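Nandon Villas: Pre-Arrival Inspection Checklist, Villa Prandusia
Two bedrooms, shared pool, hillside block
Checked by: Prasetyo Yusof
Comments reviewed by: Fabrice Hervieu
Month: February
Stay type: weekly let, four guests, one child under five

Mark each line OK, FIX or N/A. Write a comment for every FIX. Keys are not released until all FIX lines in sections 1 to 3 are closed.

1. Entrance and steps

Front door lock and deadbolt: OK
Key safe code changed from last stay: OK
Step edges marked and visible at night: FIX
Comment: Paint worn off the bottom two steps. Repainted before lunch, needs a second coat.
Handrail tight: OK
Path lights: FIX
Comment: Third light from the gate is out. Bulb replaced, still out, so it is the fitting. Lantern put there for now. Electrician coming at 4 p.m.
House number readable from the road: OK

2. Kitchen and gas

Gas hose date: OK
Gas shutoff turns freely: OK
Smoke alarm tested: OK
Carbon monoxide alarm tested: OK
Comment: Battery is the one from last season. Swap at the next check even if it still tests fine.
Fire blanket on its hook: OK
Extinguisher gauge in the green: OK
Comment: Tag no. 462. The log sheet had 426 written on it. Corrected.
Fridge temperature: OK
Knives stored above child height: FIX
Comment: Moved to the top cupboard. Note left in the welcome folder.

3. Bedrooms, balcony and bathrooms

Window latches: OK
Balcony rail firm along its full length: OK
Balcony furniture kept away from the rail: FIX
Comment: Guests keep moving the bench against the rail for the sunset. Moved back again. Fabrice, can we fix it to the wall? A child can climb it.
Reply, F. Hervieu: Agreed. Order brackets from Cozma, same as the ones in the upper villa.
Ceiling fans run without wobble: OK
Shower mat in both bathrooms: OK
Hot water at the tap: OK
Comment: Read 50°C at the kitchen sink. Heater turned down a little for the child. Check again on changeover.
Mosquito nets free of holes: FIX
Comment: Small tear in the second bedroom. Net replaced from the store.

The Gimorico safe in the main bedroom opens with the master code and has been reset. Instructions are in the drawer, in English and French.

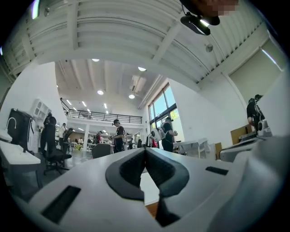 Does the pool gate have to be locked while guests are staying in the villa?
It has to be closed and latched at all times, and locked from 10 p.m. until 7 a.m. Guests get the pool key with the house keys, and the spare stays at the front desk.

4. Shared pool

Gate closes and latches by itself: FIX
Comment: Spring is weak. It latches from fully open but not from halfway. Adjusted, then tested from three positions. Latches now.
Depth signs readable: OK
Life ring and pole in place: OK
Drain covers secure: OK
Water test done and written in the pool book: OK
Loose tiles: FIX
Comment: One on the shallow end step. Taped off. Tile man has been called.

5. Papers and contacts

Emergency numbers by the phone: OK
Clinic address and map in folder: OK
Comment: Old map showed the road before the new turn. Replaced.
Inventory sheet matches: FIX
Comment: 26 hangers on the sheet, fewer in the closets. Not a safety item. Pass to housekeeping.
Inspection saved under job no. 362: OK

Still open at time of signing: path light fitting, second coat on steps, balcony brackets, pool tile. Keys held at the front desk until the light and the steps are done.

Signed: P. Yusof, 2:15 p.m.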